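How to Tidy the Cables at a Worktable (and Keep Them That Way)

20 Jan 2024
Posted by Manikandan Poojary

I love a clear worktable. I love it the way some people love a made bed, and for years I could get mine looking wonderful for all of one evening before the cables crept back across it. You know the kind of creeping I mean. You put one charger down to answer the door, and by the end of the week there's a nest where you wanted to put your coffee.

So this is the way I do it now, after plenty of evenings on my knees with a flashlight. It takes an afternoon if your table is bad and an hour if it isn't, and you can stop for a snack in the middle (I always do).

What you'll need

A roll of hook-and-loop strap, the kind you cut with scissors
A pack of 20 adhesive cable clips
6 small paper tags, or masking tape and a pen
A shallow tray or box lid
A damp cloth and a dry one
Rubbing alcohol for the spots where the clips will go

You can use plastic zip ties if that's what's in the drawer, but I've gone off them. Every time I want to move one cable I have to snip the whole bundle open, and sooner or later I'll snip the wrong thing. Strap comes off and goes back on as often as you like.

Step 1: Shut things down and look before you touch

Switch off whatever is running and let it finish properly. Then take a minute to just stand there. Follow each cable with your eyes from one end to the other, and when you lose one, follow it with a finger. I used to skip this and go straight to pulling, and I once pulled the plug on Daniyal Dogar's download when he was very nearly done with it. He was nicer about it than I would have been!

Step 2: Tag both ends

One tag near the plug, one tag near the thing it belongs to, with the same word on each. Keep the words short and plain – "lamp," "screen," "drive." If you find a cable with nothing on the other end, tag it "?" and lay it in the tray for now. Please don't throw it out yet. I threw one out in September and bought the same one again a week later.

Step 3: Undo the loops

Most of the mess on a table is slack. A long cable lying loose will fall into a wide curve, cross over itself, and catch on the next one, and the plug ends up hanging wherever it likes. Black cables on a pale surface look twice as busy as they are, too, which is handy while you're sorting and annoying the rest of the year.
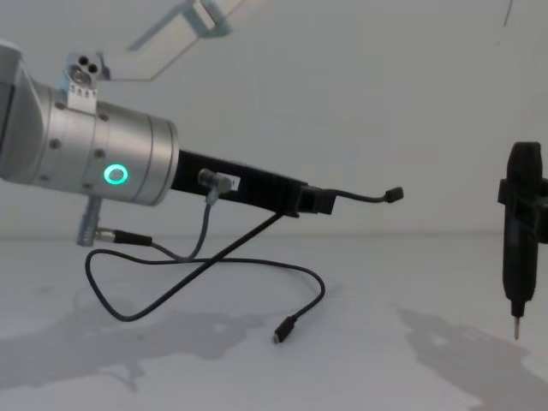
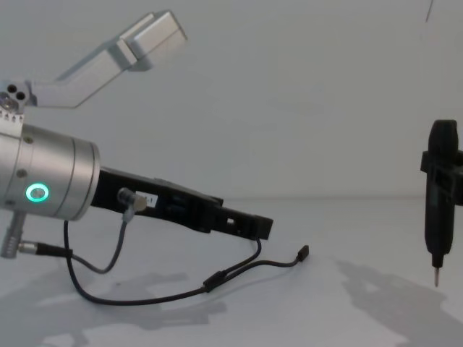 Black cable looping at the table. In the first one, a small plug dangles just above the tabletop.

Start from the free end and work backward. Lift it over the crossing, let the cable hang, and let it untwist by itself for a moment before you lay it down straight. If it fights you, turn it gently between your fingers in the direction it wants to go. Don't yank, and don't bend anything sharply right where it meets the plug. That's the spot where my cables have always died.

Step 4: Decide how much slack each one needs

Anything that moves needs room to move. Take the lamp, or the screen, or whatever it is, and swing it as far as you ever swing it. The cable should still have a soft curve at the far end of that swing. Add a hand's width for luck and gather up the rest.

For the gathering, make flat, easy coils a little wider than your palm and put one strap around them. Snug is plenty. If you can see the strap pinching the jacket, let it out a notch.

Step 5: Clip along the back

Wipe the back edge of the table with alcohol and let it dry all the way. Press your first clip down a few inches in from the corner and hold it while you hum something. I put 4 along the back edge and then one at each place where a cable turns, and I leave them overnight before I load them up. I was impatient the first time and they all came off together – what a sound.

Run the cables in the order they leave the table, so the one nearest the outlet goes in last. You'll thank yourself when you need to take it out.

Step 6: Give the loose plugs a home

Plugs that aren't in anything should have a place to sit. A single clip at the front corner works well, with the plug resting just above it so it can't slide through. If you have several, use the tray. Mine sits at the left because I reach with my left hand, but do whatever suits you.

Step 7: Wipe down and put things back slowly

Damp cloth first, dry cloth right after. Pale tabletops show every ring and smudge, so go over it twice and look along it from the side with the light behind. Then bring things back one at a time, and leave each one off the table if you can't think when you last used it.

Keeping it up

I do a two-minute round before I turn the light off: loose plugs to the clip, coils pushed back, tray straight. Once a month I check the tags, and the "?" pile gets another look. Mine is down to two cables, and I think one of them belongs to the old printer.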